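ok so the two-arm folding cell faulted out again Wednesday and I have had enough coffee to write this up as a thread instead of sleeping. long one. mute me if you dont care about grippers

1/ background for the new people. we run a bimanual cloth cell. Two arms on one rail, one enclosure, job is pick up cloth, flatten, fold, put away. I do controls. The policy is somebody else's baby and I will not be blaming the policy today. mostly

2/ symptom: left gripper doesn't let go. Commanded open, reports open, fingers still holding fabric. Right arm starts its lift. Now you have two arms playing tug of war through a piece of cloth and one of them thinks it's not in the game

3/ not dramatic to look at. No crash, no bang. Cloth goes tight, a shoulder motor gets warm, then overcurrent trip and both arms drop to hold. First time I figured a bad tooth in the gripper gearbox. Swapped it. Came back in 7 cycles. great

4/ worst spot for it is the corner grab at the start. Both grippers on the top corners, cloth flat, fingers pushed right down against the table. If the left one is going to lie to you that's where
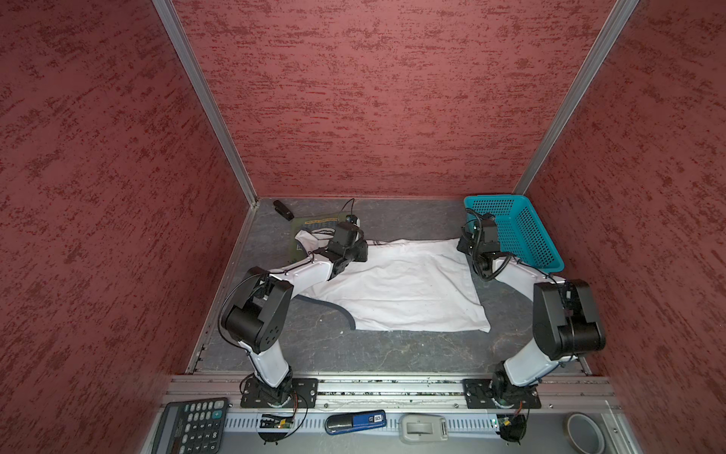 5/ because at that point the fingers are preloaded against the surface. So the motor moves a little, the encoder says yep we moved, and the tips havent gone anywhere. All the slop in the linkage gets eaten up before the fingers see a thing

6/ went through the logs. 1,148 cycles since the last firmware flash. 1,004 totally clean. The rest is a mix, mostly dull stuff, missed grasps, one cable snag, me hitting the e-stop with my elbow. But 11 of them have the exact same signature. Open command, position OK, current NOT dropping

7/ that last bit is the whole thing. If you really let go of the cloth the current falls off right away. In the 11 it sits there on a plateau like a parked truck. We were logging it the whole time. We just weren't checking it

8/ the release check in the firmware was position only. One line. I wrote that line. In May. With a comment next to it that says "good enough for now". hi, past me

9/ why the left and not the right?? spent most of a day on this. Left gripper has the older finger linkage, the Prasel one, more backlash. Right got the new set when we rebuilt it. Same code on both, only one has enough slop to fool it

10/ also the gripper cable. Melquiades Gallegos spotted that the left one had a twist in it that pulled on the wrist connector at full reach. Not the cause. Did make the current reading noisy, so every time I looked at the plot I went eh, noise. It was not noise

11/ the safety part, and please read this one if you run something like it. After the trip both arms hold position. HOLD. Not limp. So the cloth is still loaded like a spring between them, and the natural thing to do is reach in and tug it free

12/ do not do that. I did that. When it let go the right arm jumped toward the stack of folded stuff maybe a hand's width before the brake caught. I have all my fingers. I had a really bad minute though and I had to go stand in the parking lot

13/ new rule on the door as of now: trip = power off at the switch, support the arm, THEN touch fabric. No reaching in on hold. Doesn't matter if it's only a rag and it's only for a sec

14/ the basket end of the job has a smaller version of the same problem. Gripper goes down into the basket with fabric bunched up all round the fingers, and again position alone tells you zip about whether you're still holding some

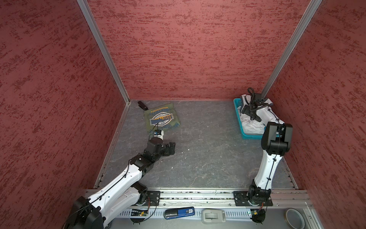

Senan Kavanagh replied: we hit this on the Skenditeck cell. Checking current fixed the tug of war but then it false tripped in the basket every time, the bunched up fabric pushes back on the fingers when they open. Ended up backing out an inch first and checking there.

15/ yeah ok that is annoyingly correct. I had one threshold for everywhere. Now doing it as open, back off slowly, re-check current, only then tell the other arm it's clear to move. Costs a bit of cycle time. don't care

16/ other changes so far. Handshake between arms, so right can't lift until left has proved release. Lower trip limit on the shoulders during any two handed move. Cable re-routed and strain releived at the wrist. Left linkage on order from Imasar, they say soon, they always say soon

17/ not done yet: what to do after a trip. I want a slow unload, both arms ease toward each other till the tension's gone, then power down. Sounds easy. Is not easy when the thing that failed is the sensor check you'd use to know the tension's gone

18/ running it overnight with the door locked and the new check on. will post the current plots tommorow if they're readable. if you've done a slow unload on a pair of arms sharing a load pls send me whatever you have, even ugly code. esp. ugly code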